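Planning and Budgeting for Robot Equipment
Unit 7 handout: costing a two-arm folding cell
Instructor: Mark Anthony Ocampo
Revised 6 August 2021

Read this before the session. Bring your draft equipment list and a calculator. The worked case is the Dirnevance garment project, and the spreadsheet we fill in will follow the order of the headings below.

7.1 Start with the task

A purchase list written before the task is written down will be wrong. Put the task in one sentence first. For Dirnevance it reads: two arms fold sleeveless sports jerseys on a padded surface, one jersey at a time, with a person loading and unloading.

Each part of that sentence costs money. Two arms means two grippers, two sets of cables, two sets of spares. A padded surface lets fingertips press down without hitting something hard, but the covering wears and has to be replaced. A person loading means you pay for an operator's hours, and you do not pay for a feeder. Underline every noun in your own task sentence and write next to it who supplies it. If the answer is "the lab already has one," check that the lab is not using it for something else.

7.2 Four cost groups

Sort everything into four groups before you ask for any quotes.

Capital: arms, controllers, the computer, the work surface and its frame. Bought once, kept for the life of the project.

End of arm: grippers, fingers, cameras mounted on the gripper, motors, connectors. These get knocked and bent. Treat them as semi-consumable even when the unit price is high.

Consumables: fingertips, cable ties, labels, screws, surface covering, and the garments themselves. Garments are left off nearly every student draft I see. Prints crack and seams stretch, and a worn jersey does not handle like a new one.

Labor: assembly, calibration, operator hours, repair hours. In most small projects this is the largest group by the end of the first year.

7.3 Buying the end of the arm

Most of the mistakes happen in this group, so it gets its own section. A gripper for cloth has a different job from a gripper for boxes. It has to get hold of a thin edge lying on a soft surface, and it has to do it with two fingers that fit between one layer and the next.

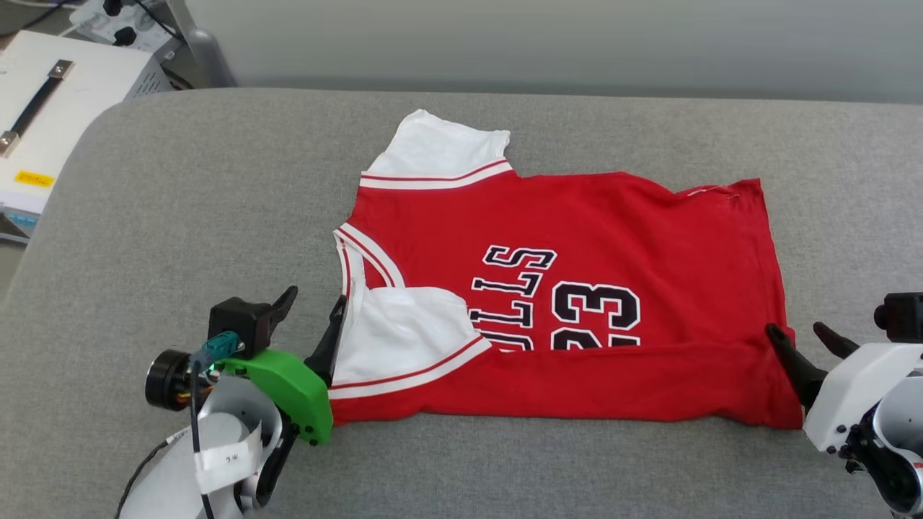
When you compare gripper quotes, ask each supplier the same questions and write the answers in the same columns. How thick is the fingertip at its narrowest point? Can the finger be changed without taking off the camera? Is the camera included, and is its cable included? Is the housing sold as a separate part? How long is the wait for a replacement motor? A supplier who cannot answer the last one should be marked as unknown, and unknown counts as long.

Printed housings deserve a line to themselves. They are cheap to make and quick to replace, and color does not matter to the job. What matters is keeping the file and the screw sizes on record. In the Dirnevance case the screw sizes were not recorded, and the team lost two days finding them out when a housing cracked in June.

Cables are the other line people skip. Budget for a full spare set per arm. Route them so that the arm can reach every corner of the work surface without pulling, and measure that length with the arm at full stretch — not in its rest position.

7.4 The two quotes

Flornach and Sumampouw both quoted for one gripper with a camera mount. All figures are in dollars.

Flornach: 561 per gripper. Camera not included. Fingers sold separately.
Sumampouw: 1101 per gripper. Camera included. One spare pair of fingers in the box.

The Flornach price looks like close to half. Add the camera, the camera cable and a pair of spare fingers before you compare. Then add the hours to fit and calibrate the camera, at your own labor rate. Do this sum yourself before class. The answer depends on what your lab pays per hour, and two groups may reach different answers and both be right.

7.5 Spares and the waiting problem

Use this rule for the first year: 3 spare grippers for a two-arm cell. One replaces a failure, one covers the period while the failed unit is out for repair, and one is kept for bench testing. Some of you will find this too many. Work out what a stopped cell costs you per day, including the operator, and compare.

The Iltdale site ran with no spare grippers at all. One failure there stopped the work for over three weeks. The part was inexpensive. The salaries paid during the wait were not.

7.6 Contingency

Set aside 1000 dollars for the end of arm group alone, separate from any general contingency in the project. Keep it on its own line with its own heading. A general fund tends to be spent on furniture and shipping in the first two months, and the fingers break after that.

7.7 To hand in

One page, typed. Give your task sentence at the top, then the four groups with a subtotal for each, then the gripper comparison table with both suppliers. State your labor rate and where it came from. Mark every price as quoted, listed or estimated, and give the date you got it. Estimated prices are allowed, but if more than half your total is estimated, go back and ask for quotes.

Unit 8 covers floor space, power and storage. For that session, bring the outside dimensions of every case and controller on your list, including room for the cables at the back.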